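# キルト地の敷きカバー(文字柄)

**キルト地の敷きカバー**は、ベッドや敷布団の上に広げて使う寝具の一つで、表の布と裏の布の間に薄い中綿を入れ、細かい縫い目で押さえたものである。この項目では、その中でも漢字などの文字を大きくプリントした種類、および、その上で行われる衣類の片づけについて述べる。
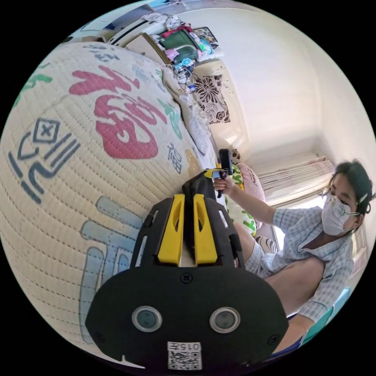
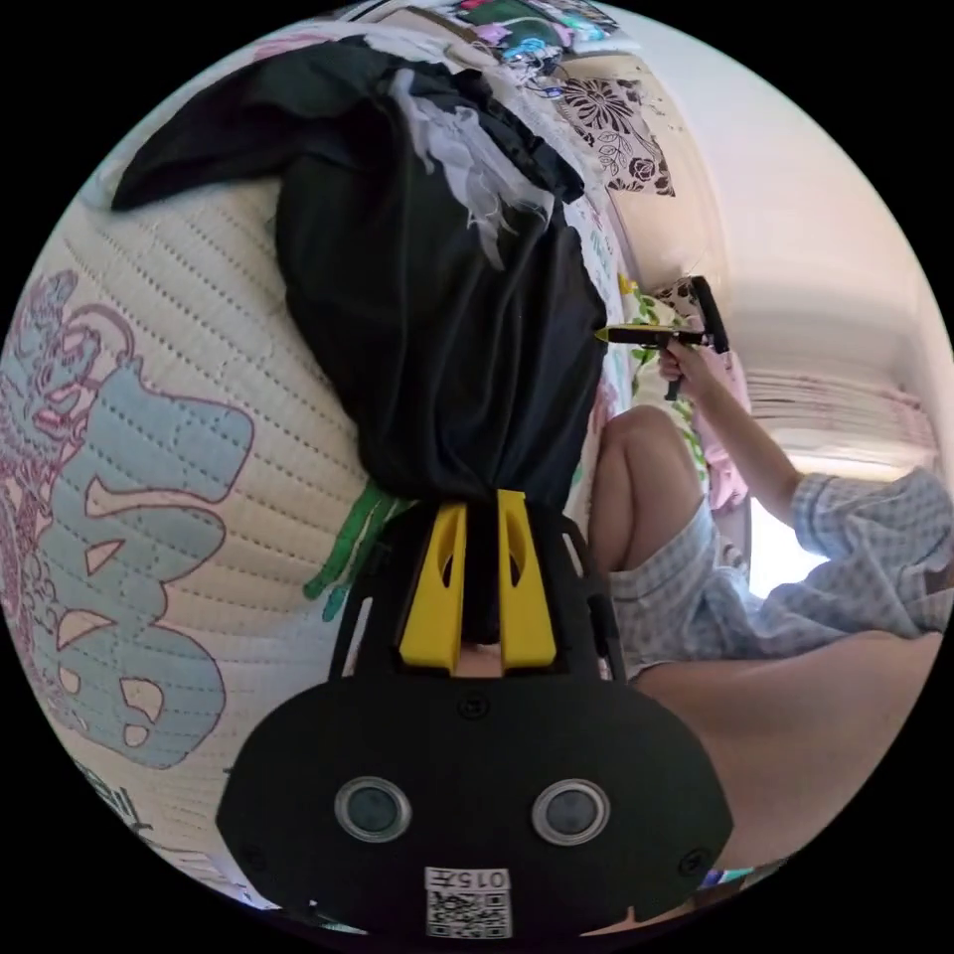
*クリーム色のキルト地と黒い布。一枚目では赤みのある「福」の字が見える。*

## 概要

キルト地の寝具には、上に掛けるものと下に敷くものがある。薄手の製品では、両者の外見の違いは小さい。写真だけで区別することは難しく、売り場でも「マルチカバー」という名前でまとめられることが多い。本項目では、特に区別が必要な場合を除いて「カバー」と書く。

縫い目の形には、ひし形、波形、格子形などがある。点線のように見える細かい縫い目は、中綿が片方に寄ることを防ぐ働きをもつ。縫い目の間隔が狭いほど表面は平らになり、間隔が広いほどふくらみが出る。

## 文字の柄

「福」は幸福や幸運を意味する漢字で、正月の飾り、菓子の包み、食器などに広く使われている。寝具に使う場合は、一つの文字を大きく置く方法と、大きさの異なる文字を散らす方法がある。後者では、同じ字が別の色と別の大きさで何度も現れることがある。

色は地の色との関係で選ばれる。クリーム色の地では、赤、紺、緑、水色のどれも読みやすい。筆で書いたような形の字は、葉や花の模様と区別しにくいこともあり、離れて見たときには絵のように受け取られる。輪郭だけを濃い色で描き、中を淡い色で塗る方法も、この種の柄によく見られる。

ルツィウス・ヴィトマー(Luzius Widmer)は、小冊子『寝室の布』において、文字柄の寝具を「読む柄」と「眺める柄」に分けた。読む柄は、文字の上下がはっきりしていて、枕の側から見るか足の側から見るかによって印象が変わる。眺める柄は、どの向きから見ても大きな差がない。ヴィトマーの分類は便利であるが、一枚のカバーに両方の性質があるときの扱いについては説明が足りない。

## 衣類を置く台としての使用

ベッドの上は、家の中で最も広い平らな面になることが多い。そのため、洗濯を終えた衣類を一度ベッドに置き、そこでたたむ習慣が多くの家庭にある。キルト地の表面には小さな凹凸があり、滑らかな板の上に比べて布がずれにくい。

黒い衣類を明るい色のカバーの上でたたむ場合には、次の点が知られている。

- 布の端と角が見つけやすい。
- 黒い布から落ちた糸くずが目立ち、取りやすい。
- 反対に、カバーから出た白い繊維が黒い布に付くと目立つ。

丸まった布を広げるときは、角を一つ見つけてそこを持ち上げ、次に隣の角を探す。中央をつまんで持ち上げると、布はつまんだ点に向かってひだを作る。このまま置くと、ひだの形が残り、たたむ前にもう一度広げる必要がある。

薄く透ける布や、端のほつれた布が他の衣類に重なっているときは、先に軽い方の布を外す。ほつれた糸は下の布に絡むことがあり、強く引くとほつれが進む。このような布は別に分けて、最後にたたむのがよい。

## 枕元の棚との関係

ベッドの頭の側に棚や張り出した部分がある部屋では、そこに小物やケーブルが集まりやすい。枕元に充電用のケーブルを置く人が増えたことも、その理由の一つである。衣類をたたむ前に棚の上を整理する必要はないが、長いケーブルが寝具の上まで垂れている場合は、布に引っかかることがあるので棚に戻しておく。

花の絵などの白黒の印刷物を枕元に置く例もある。色の多い文字柄のカバーと組み合わせても、白黒の絵は色がぶつからない。

## 手入れ

多くの製品は家庭で洗うことができるが、必ず付いている表示に従う。中綿があるために乾くまでに時間がかかり、途中で一度裏返すと乾き方が均一になる。プリントした面は、内側にして干すと色あせが少ない。

フルルニス(Flurnis)社の手引きでは、文字の部分に直接アイロンを当てないことが勧められている。同じ手引きは、保管するときに折り目を毎回少しずらすことも勧めている。折り目がいつも大きな文字の同じ場所に来ると、その線に沿ってプリントが薄くなるためである。

## 関連項目

- キルティング
- 吉祥文様
- 洗濯物のたたみ方
- ベッドカバー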